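3. Gathering the demonstrations

Our favourite part of the Murnari project was also the slowest. Before the policy could learn anything, a person had to show the arm what to do, over and over, with everyday things laid out on a plain white table. We were keen to find out how far a small set of careful examples could take us, so we kept the workspace simple and put our effort into varying what stood on it and where.

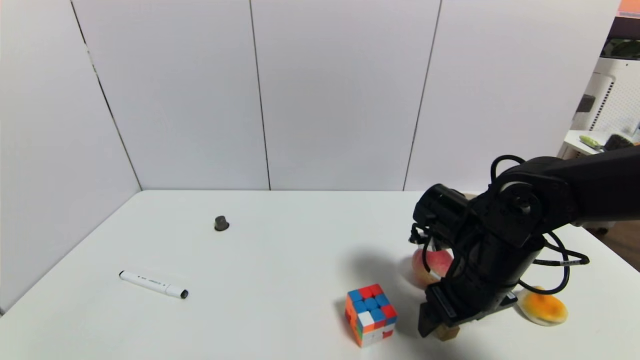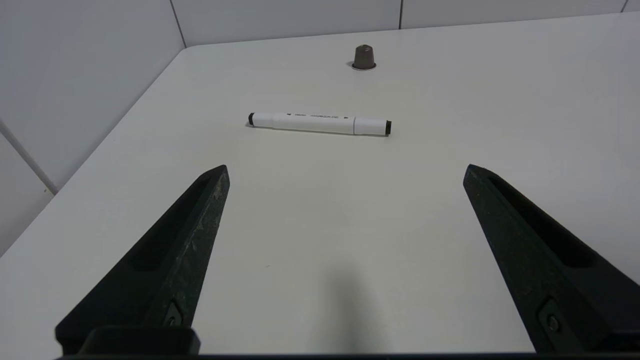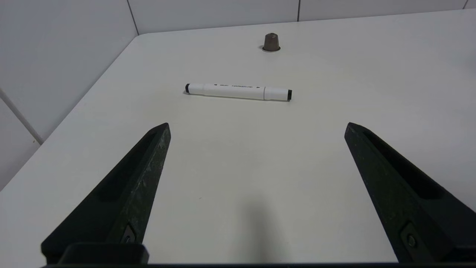

Figure 2. The table and gripper during collection. First: the arm, with a peach, a Rubik's cube, a toy fried egg and a marker among the objects. Second and third: views from the wrist camera, with the marker lying in front of the open fingers and a coffee capsule standing further back.

3.1 What we record

Each example holds the pictures from both viewpoints, the joint positions and the opening of the gripper, all stored against one clock by our logging tool, Tamell. The wider view tells the policy which objects share the table. The wrist view matters most in the last stretch of a reach, when the arm can hide the very thing it is reaching for – in the first picture of Figure 2 the peach is already partly covered.

We asked for 70 demonstrations per task and kept 68 for the marker task. The 2 we dropped had gaps in the joint record. Hesitant reaches stayed in, and so did second attempts at a grasp. We are very glad of that choice! An early model trained in February on tidy examples alone had no idea what to do after a near miss, while the later one would back off and try again.

3.2 Placing the objects

Sunee Khamphan drew up the placement plan, which we call the Thaweesak layout after the room where it was first tried. The target is moved and turned between examples, and the other objects are shuffled separately. A marker is a lovely test object for this work. It is long and thin, so a small change in its angle calls for a different turn of the wrist, and the policy cannot get by on learning one fixed reach.

Examples are gathered in blocks of 30 at most, with a change of operator between blocks. People have clear habits – one of us always comes in high and drops straight down, another sweeps in low from the side – and we wanted the Gavis policy to meet all of them during training. Section 4 compares models trained on one operator's blocks with models trained on the full mix.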